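FOR IMMEDIATE RELEASE

Buretti Opens Its Doors, Moves Some Beans

Trandholm workshop invites the public to watch two robot arms do a kitchen chore at their own pace

TRANDHOLM, September 2, 2026 — Buretti, a small automation firm best known in its hometown for taking up too many parking spaces, welcomed 96 visitors to its first open day at the Skamesska building. Guests were promised a live demonstration of two-armed robotics. They were given beans, a bowl, a kitchen scale and a blue scoop, and most of them stayed longer than they had planned.

The demonstration ran on a wooden table in the firm's 600-square-foot front workshop. The job is easy to describe: take small red beans from a container, put them in a bowl on a scale, and stop at the right weight. A person can do it while talking on the phone. The robot can't talk on the phone, which left it free to concentrate.

"We could have had it wave at people," said Si-eun Noh, who leads demonstrations at Buretti. "Waving is a crowd-pleaser. But our customers don't pay for waving. They have a tub of something small and they want a certain amount of it somewhere else."

The arms are run by Ma, Buretti's control software, which takes in views from above the table and from down at the grippers. Visitors could follow the gripper view on a monitor near the door. Several reported that a bowl of beans looks a good deal more serious from there.

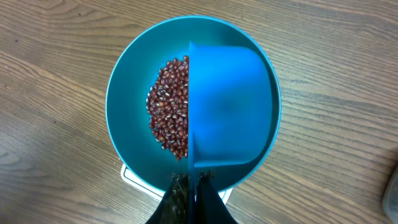
Why beans

Buretti tried a number of materials before settling on the current one. Flour got into the keyboard. Rice got into everything else. Beans roll, but they are large enough to find again, and when one goes over the side the audience can see it go and form its own opinion.

They are also a fair stand-in for the work the company is chasing: seed packets, spice blends, hardware sold by weight. A scoop never picks up quite the same load twice, so the software has to look at what it has and decide what to do next. Ma makes that decision slowly. Buretti prefers the word "carefully" and has asked that it be used in at least one place in this release.

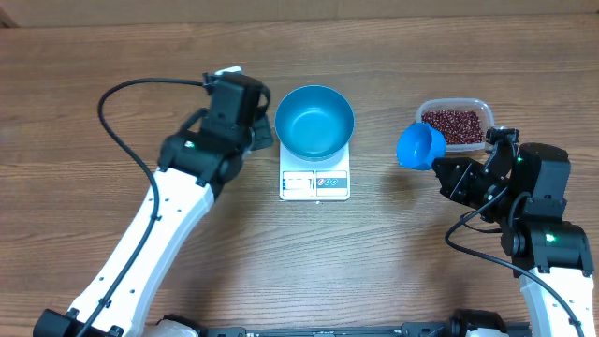 Right arm with the scoop, left arm with nothing to hold. The bean container is at the right of the table.

The two arms don't share the labor evenly in this task. The right one works the scoop, and the left is there to steady or nudge the bowl if it needs it. Younger guests took the left arm's side at once and asked whether it was being paid the same.

"It's on call," Noh told them. The answer was judged acceptable.

Each session began with a short talk and ended with questions, of which the most frequent was whether the robot could cook. It can't. The second most frequent concerned the bathroom, down the hall on the left.

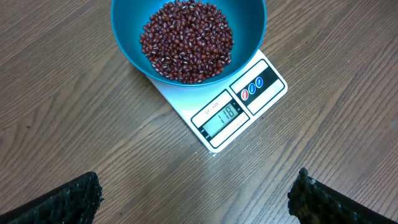

Accuracy was the subject Niilo Seppälä, Buretti's head of engineering, most wanted to discuss, and he did so with anyone standing still. His view is that a demonstration should be checked on equipment the audience already trusts, so the workshop's laboratory balance stayed in its cupboard. The table got an ordinary SF-400 kitchen scale instead, with big black digits that leave little room for interpretation. When the display says 118 under a heap of beans, Seppälä noted, there's no engineer standing between the visitor and the number.

"People argue with charts," he said. "I've never seen anyone argue with a kitchen scale. Maybe on a diet."

Guests were encouraged to call out a target weight and see how close the arms came. Some runs landed well and some had to be started over, and Buretti left both kinds in the program. The firm will go through the day's recordings before the next update to Ma, with particular attention to the last few beans of each pour, where things tend to go wrong.
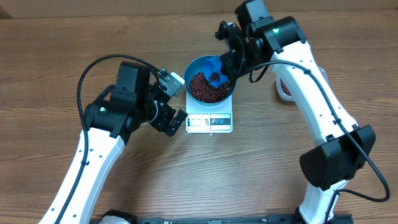

The scoop at work in the bowl, with the left gripper held open beside the scale.

A second open day is planned for November. Buretti expects to have a new material on the table by then and is taking suggestions, with the exception of flour. Admission is free, groups are kept small, and school classes should write ahead so that enough chairs can be borrowed.

About Buretti

Buretti builds and programs two-armed robot stations for small-batch weighing and packing. The company works from the Skamesska building in Trandholm.

Visits and press inquiries
Si-eun Noh, Demonstrations
Buretti, Skamesska building, P.O. Box 1072, Trandholm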